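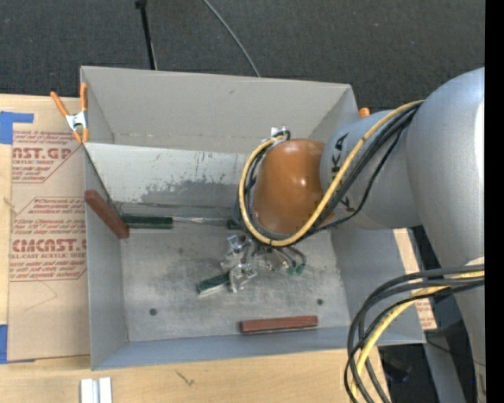 4.2 Planning around the bin walls and the cables

Figure 3. The arm reaching into the grey bin, with a green-handled tool lying along the foot of the sloped panel and two reddish-brown blocks on the floor and against the left wall.

We come now to the part of the software that took us the longest to get right, and which we suspect will be of most use to readers who have a bin of their own to worry about. The Wudier planner was first written for picking from an open table, where the hand may come in from almost any side. A bin with tall walls is a much less forgiving place. A block that leans on a wall, like the one at the left in Figure 3, can look quite easy to grasp if one thinks only of the block, and yet many of the grasps that suit it would put the wrist or the forearm into the rim on the way down.

Our first version checked each grasp against the walls only at the final pose, and left the path to be sorted out afterwards. This was quick to write and, we are sorry to say, quick to fail. The planner would happily rank a grasp first, spend its whole time allowance looking for a way in, and then have to begin again with the second. In the present version the path down from the rim is sampled at 12 heights, and a grasp is dropped from the list as soon as any one of them is found to touch the bin model. The check takes roughly 115 milliseconds for a full list of grasps, which we felt was a fair price to pay.

The cables deserve a paragraph to themselves. The yellow cable and the black ones beside it run down the forearm and loop round the orange-brown wrist joint, so the true outline of the arm is a good deal fatter than the drawings suggest, and it changes as the wrist turns. We tried for some time to model the loop as a chain of short links, following the method used at Drosside, but found it hard to keep in step with the real thing. In the end we settled for a plain swollen shape around the wrist, together with a limit on how far the last joint may turn in a single move. It is a crude answer, and it does rule out some grasps near the corners that a patient person could manage by hand.

Long, thin objects needed one further change. When a tool lies along the foot of the sloped panel, the depth map tends to run the shaft and the panel together, and the Baek segmenter would often return the handle alone. We therefore fit a straight line through the handle and carry it on for as long as the colour image supports it, before any grasp is proposed. Shiny metal on a scuffed grey floor remains difficult, and we return to it in Section 5.

All settings were tuned at Clukham and then left alone for the trials that follow, apart from the gripper closing speed, which was lowered once after the first 9 runs.

Last updated: September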